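Ticket 1712: gripper stops short on pick, Skusico student cell
Opened by: Natalie Hebden
Status: open

Pick routine for the red cylinder halts with the fingers open. The close command is sent, no acknowledgement comes back, and the script times out after 2000 ms. Seen on 20 runs out of 20 since the November update. Blue tape positions not changed. Restarting the controller makes no difference. 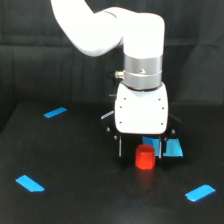
Shota Hattori: Check the gripper ID in the config first. The update resets it to the default, and the close command then goes to an address with nothing on it. See ticket 748.

ID was at default. Corrected and saved. Rerun to follow once team two has finished its slot.

Clolik Robotics Club helpdesk | Contact | Back to top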